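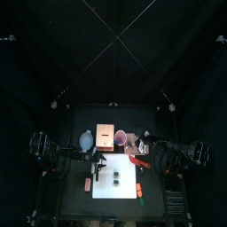

Tolura two-arm bench: both arms over the table, household items set out.

Lolska
Equipment Review Meeting
Minutes

Month: April
Place: Training room, Haruna building
Start: 2.00 pm

Present: Head of Training (chair), Workshop Lead, Workshop Technician, Course Tutor (Automation), Course Tutor (Care and Daily Living), Purchasing Officer, Health and Safety Adviser. Hokico was represented for items 3 to 5 by its account manager and a support engineer.

Apologies: IT Lead. Written comments received and taken under item 6.

1. Minutes of the last meeting

Agreed as a correct record, with one change. Under "Bench space" the words "end wall" should read "window wall".

2. Matters arising

Extraction in the small workshop: fitted and signed off.

Soldering station replacements: order placed, part delivered. The Purchasing Officer is chasing the stands, which were left off the first delivery note.

Power to the Haruna building: the electrician has confirmed that the circuit on the window wall can carry the Tolura bench and its computer, provided the heat press is moved to the other side. The Workshop Lead has moved it.

Course Tutor (Care and Daily Living) asked again about a second sink. Carried over.

3. Tolura bench: presentation by Hokico

The Hokico account manager set out what is on offer. The Tolura is sold as a complete bench: table, two arms with grippers, fabric enclosure, mounting brackets, control computer and software. It is offered for outright purchase or on a hire agreement. The trial at Lolska has been on loan with no charge apart from carriage.

Hokico sees the main use as teaching people to set up handling tasks with everyday objects. An operator guides the arms through a task, the software stores the movements, and the task can then be played back or used to train a model. The tutors confirmed that this is how they have used it.

The account manager said the object set is not fixed and customers usually bring their own. The Workshop Lead said this matched our experience. Most of what we use came out of the training kitchen: the blue pitcher, the clear cup with the pink rim, the cutting board and the red spatula. The wooden box with the slot in the lid was also ours.

Questions to Hokico:

Purchasing asked whether the enclosure can be left out to bring the price down. Hokico said yes, but the black fabric keeps the background plain and cuts out reflections from windows, and results recorded without it may not match results recorded with it. The Automation tutor said she would not want to lose it in a room with a window wall.

Health and Safety asked whether the fabric has a fire certificate. Hokico believes so and will send it. This had been asked for at the start of the trial and had not arrived. The account manager apologised.

The Workshop Technician asked whether the fixtures at the table edges can be moved without the whole bench needing to be set up again. The support engineer said moving any of them means repeating the set-up routine. The routine takes less time in the new software. We are on the old software.

The chair asked why. The support engineer said the update came out after our loan bench was packed and he could put it on the same afternoon. Agreed, once the trial records had been copied off.

4. Results of the trial

The Workshop Technician had circulated the log. It covers 563 attempts across 13 tasks, all run by learners or tutors. Hokico staff did not run any of them.

Points drawn from the log and the discussion:

Placing and stacking small cubes on the white board gave the best results. Learners could get the arms to do this reliably by the end of their first session. The tutors want to keep it as the opening exercise.

Handing an object from one arm to the other was harder. The usual fault was the first gripper letting go too early. This improved when learners slowed down at the handover, and the tutors now tell them to.

Putting the eraser through the slot of the wooden box was dropped. It depends heavily on the angle and the learners found it discouraging. The Automation tutor would like to bring it back for the second-year group as an optional task.

The pitcher and the cup gave mixed results. The grippers hold the pitcher well enough by the rim but the handle is awkward. No liquid has been used at any point in the trial and the hire agreement does not allow it. Dry rice was suggested. The Workshop Technician was against rice because of the gaps around the table edge. Larger beads to be tried.

The spatula was the most popular task with the care learners, who wanted to know how a person with a weak grip might be helped by something similar. The Care tutor said the discussion this started was worth more to the group than the exercise. She would use the bench again for that alone, but accepted it was a costly way to start a discussion.

Small round items roll. The technician asked that any loose round items be kept on the cutting board or the white board between attempts.

The account manager asked whether Hokico could quote the results in its sales material. The chair said no, as the learners had not been asked. Hokico may say that Lolska held a trial.

5. Faults and support during the trial

The left arm stopped twice with a joint warning in the first week. Hokico dealt with both by telephone on the same morning. It has not happened since.

Cables on the right arm: the technician reported that they hang in loops near the base and he has to check them before each session. He has tied them back more than once and the ties work loose. The support engineer looked at this during the break and said a longer sleeve is available. It is supplied as standard on benches that are bought and as an extra on hire. The chair asked for it to be included in any hire quote.

The printed label at the front right of the table is in very small type. Health and Safety asked for a larger version to be fixed to the wall. Hokico to supply the text and we will print it.

The manual was thought good on setting up and poor on faults. The section on grippers refers to a menu that is not in our version. The support engineer took a note of the page.

Hokico left at this point.

6. Discussion without the supplier

Written comments from the IT Lead were read out. In short: the control computer must not go on the main network in its present state; it can have its own connection; recordings should be kept on the shared drive and cleared at the end of each term; learners' faces and voices should not be in the recordings. The tutors said the enclosure keeps faces out in normal use, but somebody leaning in at the front could be caught. To be covered in the instructions for learners.

The Purchasing Officer gave the costs as quoted. Outright purchase is well over what is left in this year's equipment budget and would need a separate case. Hire can be met from the course budget if the two courses share it. Hire comes with a notice period of 60 days on either side, which she regarded as reasonable.

The Automation tutor was in favour of hire and would prefer purchase later. Her learners have nothing else with two arms, and the single-arm trainer in the main workshop is now so old that spares come from one supplier only.

The Care tutor was in favour provided her group keeps a fixed slot. During the trial, her sessions were moved more often than the others.

The Workshop Lead was in favour but raised the technician's time. Setting out, checking cables and clearing away takes a good part of the morning and there is no cover when he is on leave. The technician said one of the tutors could be shown the checks. Both tutors agreed to learn them.

Health and Safety had no objection in principle. The risk assessment written for the trial will not do for regular use. In particular it says a member of staff is at the bench at all times, and the tutors confirmed this is not what they have in mind for the second-year group. Until a new one is agreed, the present rule stands. The stop button must be shown to every learner before they touch the controls, and this is to be signed for.

There was some discussion of whether to look at another make before deciding. Purchasing advised that a hire of this value does not require it, but a purchase would. The chair said she would not hold up the hire on that account, and that any case for purchase must include at least one other supplier.

7. Decisions

Agreed to hire the Tolura bench for the next teaching year, subject to receipt of the fire certificate and a quote that includes the cable sleeve.

Agreed that the loan bench stays in place until then if Hokico will allow it. If it has to go back, the enclosure is to be photographed from inside before it comes down so that the same layout can be used again.

Agreed that the object set remains the property of the training kitchen and is returned at the end of each term. Replacement pitchers to be bought by the workshop if damaged.

Not agreed: purchase. To be looked at again after the first term of hire.

8. Actions

Purchasing Officer: ask Hokico for a revised hire quote with sleeve, and for an extension of the loan.
Purchasing Officer: chase fire certificate.
Health and Safety Adviser: draft new risk assessment with both tutors.
Workshop Technician: copy trial records to shared drive before the software update. Try beads with the pitcher and cup.
Workshop Technician: show both tutors the daily checks.
Course Tutor (Automation): write one page of instructions for learners, to include the IT Lead's points on recordings.
Workshop Lead: print and fix the wall label once the text arrives.
Chair: agree the shared timetable with both course teams.

9. Any other business

The key to the Haruna building side door is missing from the hook again. Whoever has it is asked to return it to reception.

The Care tutor asked that the training kitchen be told when items are borrowed. The spatula had been reported lost and a new one ordered.

10. Next meeting

In May, same room, 2.00 pm. Papers to the chair a week before.

The meeting closed at 3.50 pm.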